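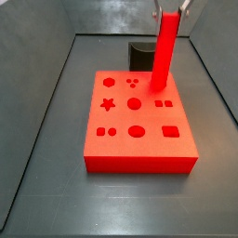

I sold my share of a small physio clinic in September, and a few people have asked how the handover went, so I'm writing it down while I still remember it. The clinic was in Prisgate and I'd been a partner there for 6 years. Most of the work in selling was matching things up: leases, staff entitlements, patient files, the equipment loan. It was like a foam board with a different-shaped hole for every piece, a hexagon in one spot and three little circles in another, and the accountant wanted every hole filled before she would sign off. The equipment loan was the slow one. It was with Kassa and still in both partners' names, and they took 5 weeks to send the release.

We had 2,000 patient files. Most were already in Seson, the booking and notes program we used, but the older ones were on paper in the back office. I spent three Sundays sorting them into keep and shred. Check the retention rules for where you live before you start, and look at them separately for kids' files. 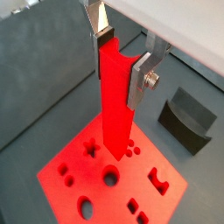
Did patients have to be told before the sale went through? We told ours four weeks ahead, by letter and by a sign at the front desk, and anyone who wanted their notes sent to another clinic could fill in a form.

Fewer people asked for that than I expected. Most wanted to know if their regular physio was staying and if the parking would change. The physios all stayed. The parking is the same.

The lease was next.
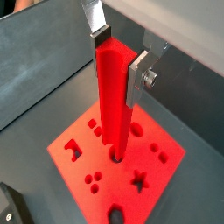

The landlord wanted a new personal guarantee from the buyer and wouldn't let me off mine until it was signed. My lawyer had warned me that could happen. It cost us another fortnight and a fair bit in fees.

I'm now doing two days a week at a practice in Clollura, on wages. I still wake up early on pay day thinking I have to run the payroll.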